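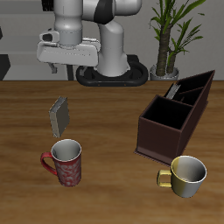
Week 9 handout: Collecting demonstrations

Course notes, revised May 2025
Bouchra Mansour

9.1 Scope

These notes cover the two ways of showing an arm a task that are used in the coursework: moving the arm by hand (kinaesthetic teaching) and driving it from a separate input device (teleoperation). Learning from video of people is left to week 11.

The running task is book placement. A book stands upright on a table and must be put into a compartment of a wooden organiser. Mugs on the same table are not part of the task, but the arm must not touch them. The coursework is done in simulation. The Pakham lab sessions use a real arm with the same layout.

9.2 Teaching by hand

The controller is put into gravity compensation and the demonstrator pushes the links directly. Joint angles are logged at 50 Hz. Contact forces can be felt through the arm, so insertion into a narrow compartment is fairly easy to show.

Two drawbacks matter for us. The demonstrator's hands and body appear in the camera images, and these will be absent when the policy runs. Also, the recorded joint torques include the push of the hand and cannot be used as action labels. The usual remedy is to replay the joint path under position control and record the images during the replay.

Teaching by hand is not available in simulation.

9.3 Teleoperation

The demonstrator commands the pose of the gripper and inverse kinematics gives the joint targets. Images and actions are recorded together, with no replay step. Three devices are supported: keyboard, six-axis mouse and the Grovard handset. Without force feedback, most demonstrators slow down near contact. Long pauses should be trimmed before training, otherwise the policy learns to stand still above the compartment.

Delay should be measured before each session. Above 80 ms, demonstrators tend to overshoot and correct, and the corrections end up in the data.

9.4 What to record

For each time step: joint positions, gripper opening, commanded pose, camera image, time stamp. For each episode: operator, device, random seed, success flag. Set the flag by hand after watching the episode through. Failed episodes are kept in a separate folder.

9.5 Last year's data

The December set holds 249 episodes, recorded by Tirta Tuhumury and Somtochukwu Okafor. Approach directions differ between the two operators: one comes in over the organiser, the other from the side. A policy trained with squared error averages the two and goes between them. See section 7.3 on multimodal actions.

Exercise

Record 50 episodes by teleoperation, varying the start pose of the book. Train the baseline on the first half, then on all of them, and plot success rate for both. State which device was used. Questions to Zulkifli Lau.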